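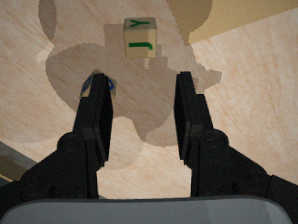 27 December 2018

OK so a bunch of you asked what happened with the storage unit break-in, and I kept saying "I'll write it up after the holidays." It's after the holiday. I'm full of leftover ham and I have a phone charger. Thread.

For anyone new: I rent a 10-by-10 at Savchuk Storage, the one out past the feed store in Sunalberg. Have done since the divorce. In November somebody went down our row and cut the locks off 4 units. Mine was one of them.

I found out from a voicemail. It said "we've noticed an issue with your door." An issue! The hasp was hanging by one screw!!

What they took from me: my bike (a green Visano touring bike I'd saved up for, for ages), my dad's socket set, a window AC unit, and a suitcase. The suitcase had Halloween costumes in it. I hope they enjoyed being a lobster.

What they left: every single box of books, a perfectly good microwave, and the Christmas tree. They had moved the tree out of the way pretty carefully, I will say.

So I called the non-emergency line from the parking lot. I was on hold for a long time and then a very patient dispatcher asked me if anyone was still inside. I had been standing in the unit for half an hour. I said no, but then I did go look behind the mattress.

A deputy came out that afternoon. He took pictures of the hasp and the cut lock, and asked me not to touch anything else. I had already touched everything else. I'd swept.

Please don't be me. If you walk in on something like this, back out and call from your car. I knew that from about nine hundred TV shows and it still went straight out of my head.

The deputy asked for serial numbers. Reader, I did not have serial numbers. I had "green" and "it has a bell."

He gave me a case card and said I could add to the report later if I found anything. The last part of my case number is 769, and I've now said it out loud so many times that I almost gave it as my PIN at the grocery store.
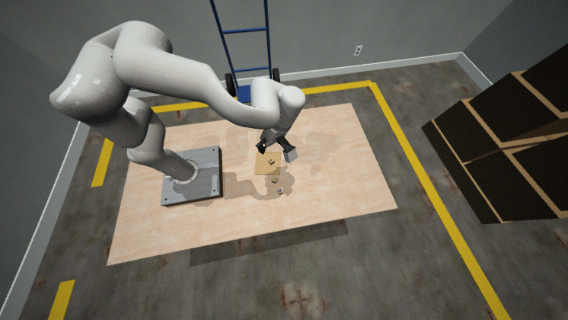
That night I went digging for paperwork. Email, old shoeboxes, the glove compartment, the folder marked TAXES that has no taxes in it. The receipt for the bike was in the owner's manual for my slow cooker. I can't explain that and won't try.

And the serial number was written right on it, in ballpoint, by whoever sold it to me. I could have kissed that person. I called the deputy's desk first thing in the morning and read it out twice.

The socket set was harder. It's old, there's no number on it, but my dad scratched his initials into the lid with a nail when I was in grade school. I had a photo of it open on the driveway from when I changed my brakes, and you can read the initials if you zoom in. That went into the report too.

The AC unit I just let go. It rattled. Best of luck to it.

Somebody asked in the replies last month if insurance covers a storage unit. Mine does, sort of! My renter's policy covers stuff kept away from the apartment, up to a limit, and my deductible is $1000. Which would be great if my stuff was worth a lot more than $1000.

I did the math on the back of an envelope and I'd have gotten enough for a decent dinner. So I didn't file. Your policy might be totally different, so go read it, it's boring but it's only a few pages.

Also the storage place sells its own coverage, and I'd said no to it at the counter when I signed up. I remember being kind of smug about it, too.

Now the part you all came for.

I'd been checking the online listings every night in bed like a weirdo. Green bike, green touring bike, Visano, Visano spelled wrong, "bike with bell." Two weeks of nothing. Lots of sad exercise bikes.

Then a friend texts me from Turkik Pawn & Loan, over by the bus station. She'd gone in to look at guitars. The text is just a picture of a green bike and a row of question marks.

I was at work. I told my boss I had a dentist thing. (If my boss is reading this, I'm sorry, and my teeth are fine.)

I drove over there and it was my bike. Same scrape on the fork from the time I met a mailbox. Same bell. Price tag hanging off the handlebars, and they wanted more for it than I paid!

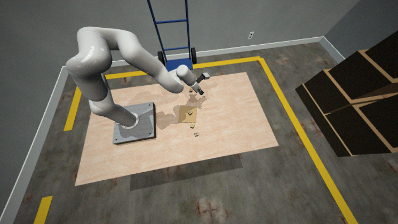

I want to be clear that I did not make a scene. I really wanted to. I walked around the store and looked at some leaf blowers until my hands quit shaking, and then I went outside and called the number on my case card.

A couple of people have told me since that I should've just bought it back, or grabbed it and gone. Don't do either one. If you buy it you might not see that money again, and if you grab it you could be the one in handcuffs. Make the call and let them deal with it.

They sent someone within the hour. A different deputy this time, she was great. She turned the bike over, read the number on the bottom, read my report off her screen, and nodded. That was the whole thing. After all those nights of scrolling it took less time than ordering a sandwich.

I thought I'd be riding it home. Nope! The shop had to put it on hold. Where I live that means it stays right there in the back room with a tag on it while they sort out who has a claim to it. I could visit it, I guess.

The guy at the counter was pretty decent about it, by the way. He pulled the ticket without any fuss. Shops here have to write down the ID of whoever brings something in, and he had it. I wasn't allowed to see the name and I didn't push.

I know people have opinions about pawn shops and I had some too. But my bike was in their records with its real serial number. If it had been sold out of a trunk in a parking lot I'd never have seen it again.

So then a detective called, first time I'd ever spoken to one. I was picturing a trench coat voice. He sounded like he was eating cereal.

He wouldn't tell me much. He asked if I'd be willing to say in writing that I hadn't sold, loaned or given the bike to anyone. I said yes, very loudly, in the cereal aisle, which is a coincidence I only noticed later.

A few days after that he called back and asked me to describe the lid of the socket set. I did, initials and all, and he said "OK, I think we've got that here." I had to go sit in the car for a bit. The bike I could've replaced someday. That box, no.

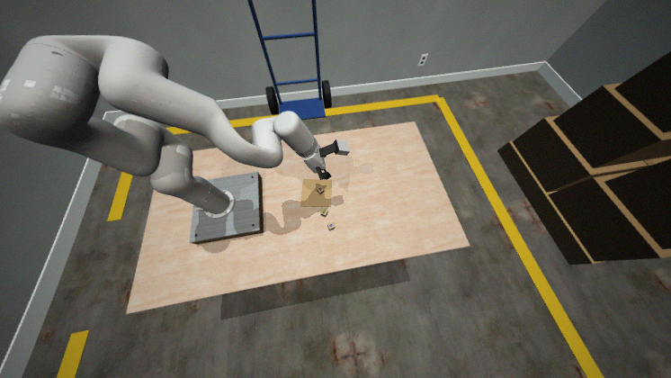
There's been an arrest. I'm not going to post the name and please don't put it in the replies if you know it. The person's been charged, that's all, and there's a court date in the new year. I might have to go, I might not. The victim advocate's office sends me letters about it.

I didn't know there was a victim advocate's office! You can call them and ask what's going on with your case and they'll just tell you, in normal words. The letters also have a form where you list what you lost and what it cost, in case the judge orders any of it paid back. I put down the AC unit after all. Also the lobster.

I got the bike back on the Friday-before-everything-closes rush, okay, I don't remember the day, it was raining. I signed 2 forms. The front tire was flat and the seat had been put way up, so whoever had it is a good bit taller than me.

The socket set is still in evidence and will be until the case is over. That's fine. I've seen a photo of it and it's all there except the 10 millimeter, and to be fair that one has been missing since the nineties.

Stuff I've changed, for those asking: I bought one of those round disc locks for the unit. I took a photo of every serial number I own and emailed them to myself with the subject line SERIAL NUMBERS, so even I can find it. Toaster's in there. I got carried away.

I also asked Savchuk about the camera on our row. They'd told everybody it was working. It was pointed at the soda machine. It's been moved now, and they fixed my hasp and gave me a month off the rent after I asked three times, the third time in person with a printout.

One of the other people on my row hasn't gotten anything back. She lost her late mother's sewing machine, a black one with a wooden case and a chip on the corner. If you're in Sunalberg or anywhere near it and you see one for sale, please message me and I'll pass it along to her.

And if you've had something stolen and never reported it because you figured there was no point, call it in anyway. Mine got matched off one line of numbers on a slow cooker receipt.

Muting this for tonight, there's pie. I'll post again after the court date if I'm allowed to say anything. The bell still works, I rang it in the kitchen and scared the cat.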